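Situra Squash Rankings Data, release notes and data card

Version for May 2023

What is in this package

The package holds match results and ranking points for amateur squash in the Clekurdale district. There are 1,233 matches in total, played by 583 registered players. The results come from the club ladders at Edton and Urban, and from the open tournament which the two clubs organise together each August.

I started to collect these results because the district ranking was published only as a printed sheet on the club doors, and the old sheets were thrown away when a new one came. For a player who was injured or ill for one season it was very difficult to show where he or she stood before. Now it is possible to look it up.

Files

matches.csv contains one row for each match, with the date, the club, the two player codes, the score of every game and the way the match ended.
players.csv contains one row for each player code, with the home club, the age group and the first season.
points.csv contains the ranking points after every month.
rules.txt contains the points rules in plain words.

All files are saved as UTF-8 text with a comma between the fields. Dates are written with the year first. An empty field means that the value is not known to us. It does not mean zero.

How the points are calculated

The winner of a ladder match receives 50 points. If the opponent stood higher in the ranking on the day of the match, the points are multiplied by 2. The loser receives nothing, but also loses nothing. Points stay valid for twelve months and are then removed from the total.

When a player cannot finish because of injury, the match is marked "ret" and the opponent receives the full points. When a player does not come at all, it is marked "wo". Walkovers give points in the ladder but they give no points in the open tournament. Please read this rule twice before you compare your own totals with ours, as most of the questions I receive are about it. 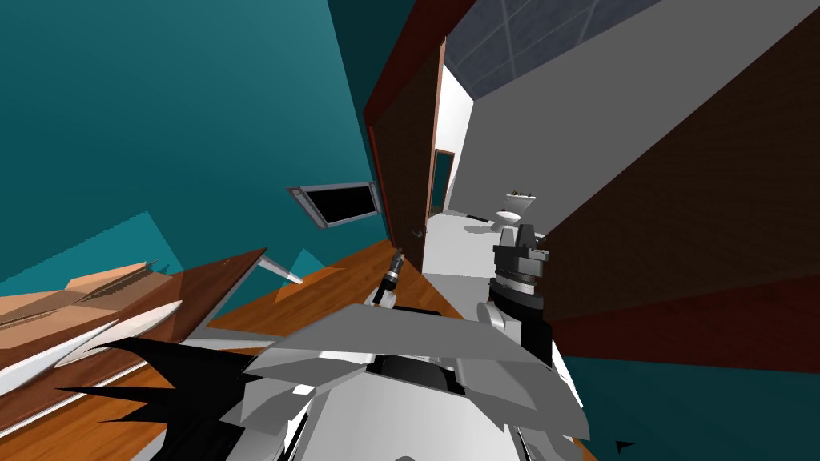 Player codes replace all names in the published files. A code stays with the same player also after a change of club, so a career can be followed over several seasons. The reason for an absence is never included, even if the player told it to the club. Score sheets from the clubs sometimes had remarks written in the margin, and these remarks were left out when the sheets were typed in. I am strict in this matter,. If you find a remark of a private kind which has escaped me, please write and I will remove it in the next release.

Known problems

The Urban club changed its scoring in the middle of a season, from games to nine points to games to eleven. The column "scoring" shows which system was used. For the earliest matches this column is empty, and I did not want to guess from the scores, although in many cases it would be possible.

Some Edton ladder matches have only the final result in games and no score for the single games. They can be used for the ranking, but they are not suitable if you want to study how close a match was.

Doubles matches are not included. They were played at both clubs, but the sheets do not always say who was whose partner.

The age group is the group at the first registration. It is not updated when a player becomes older. Please calculate nothing from it without keeping this in mind.

Suitable use

You may use the data to check the ranking, to prepare a draw with seeded players, or to try a different points system on real results. Several club members have asked whether an Elo rating would be more fair than our points. The files contain what is needed for such a test, and I would be glad to read the outcome.

The data are not suitable for selecting juniors for a squad. Many juniors play only a few ladder matches in a season, and their position says little about their level. Please also do not try to find out the name behind a code.

Corrections

If a result is wrong, send the row number, the correct score and, if possible, a copy of the score sheet. Both clubs must agree before a result is changed. Corrected rows receive the mark "c" in the last column, and the old value is kept in the file changes.txt so that earlier calculations can be repeated.

Licence

The files may be copied and changed freely for non-commercial purposes. When you publish something based on them, please name Situra as the source and give the version.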